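Against the Clear Box

I own a clear acrylic box with a drawer in it. I bought it because a woman on the internet had 30 of them and seemed calm. For years my cotton swabs had lived in the cardboard they came in, and I had been led to feel bad about this.

The pitch for clear storage is that you'll always know what you have. I do always know what I have. I have rubber bands, a dead watch and the spare key to an apartment in Custesden that I moved out of in November.
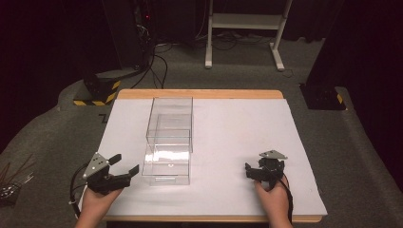 OPINION: HOME LIFE

A wooden box asks very little of you. You put the mess in, you close the lid, and you go have lunch. An acrylic box wants the mess to be attractive. So you fold the rubber bands, if such a thing can be done, and buy smaller clear boxes to go inside the bigger one, and soon you're standing in the Zollorora on Bedoya Street holding a $19 divider.

Then there's the glare. Put a clear box anywhere near a lamp and half of what you were promised you'd see goes behind a white streak.

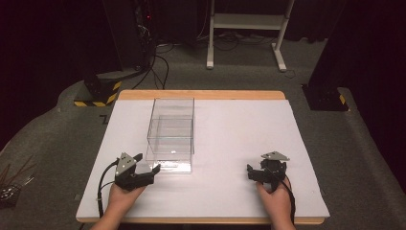 Kayode Ezeani wrote in after my last column to say that I had the whole thing backward, that his mother kept her sewing notions in clear drawers for nearly 50 years and could find a size 9 needle faster than I could find my own shoes. He added that people who dislike clear boxes usually dislike what's in them.

Fair enough, Kayode. I'll grant your mother her needles. Sewing notions are handsome. Buttons look good in anything. My objection concerns the rest of us, whose drawers hold batteries of uncertain age.

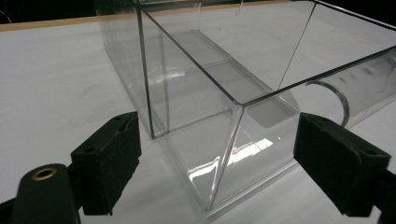
I also object to the cleaning. Acrylic shows every thumbprint, and the Gralard leaflet that came with mine forbids paper towels, glass spray and anything with ammonia. I'm allowed a soft cloth and lukewarm water. I've had houseguests with fewer needs.

Empty, I admit, the things are lovely. They look fine on a bare white surface with nothing in them, like a store that hasn't opened yet. The trouble starts with the first rubber band.

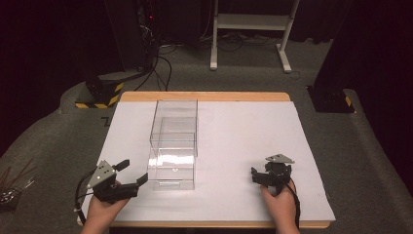

What I Use Now

A shoebox. It has a lid. The swabs are back in their cardboard, and the acrylic box is in the closet, inside a larger box I can't see into.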